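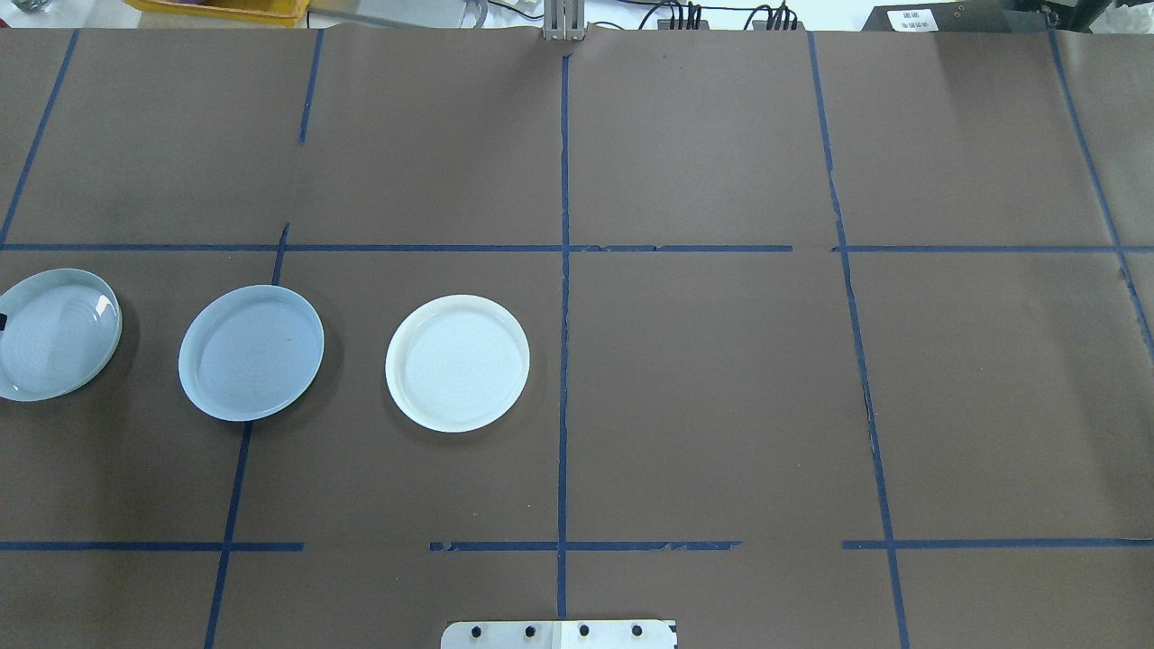
A cluster is only as fast as its slowest queue, Arnar Kjærgaard used to tell new operators at Vivberg, and most of them took a month on the night rotation to see what he meant by it.

Chapter 5
Job Scheduling on Shared Clusters

5.1 The scheduling problem

A shared cluster receives more work than it can run at once. Each job arrives with a request: a number of nodes, an amount of memory and a time limit. The scheduler decides which job starts next and on which nodes. It must do so without knowing how long any job will really run, as the time limit is only an upper bound supplied by the user.

The simplest policy is first come, first served. Jobs start in order of arrival. If the job at the head of the queue needs 37 nodes and only 35 are free, everything behind it waits, including jobs that would fit on the idle nodes. Utilization drops while the queue grows.

Backfilling reduces this loss. The scheduler computes the earliest time at which the head job can start and reserves nodes for it. Smaller jobs may then run ahead of it, provided they finish before the reservation begins. The quality of the result depends on the time limits. Users tend to request far more time than they need, and a short job with a long limit cannot be backfilled.

5.2 Priority and fair share

Most sites combine backfilling with a priority value for each job. The value usually includes waiting time, job size and the recent usage of the submitting group. Under fair share, a group that has used more than its allocation loses priority until its recorded usage decays. The Fliltlow scheduler, used in the exercises, halves recorded usage every 2 weeks. A shorter half-life forgives heavy users sooner. A longer one can leave a group at low priority well after its project deadline has passed.

Section 5.3 defines wait time, turnaround and bounded slowdown. Section 5.4 applies these measures to the Stunside job log. Readers who have not worked with batch scripts should review Chapter 2 first.

Contact the publisher | © Hauksdóttir Academic | Back to top

Related chapters
Batch Scripts and Resource Requests
Interconnects and Node Placement
Checkpointing Long Jobs
Accounting and Usage Reports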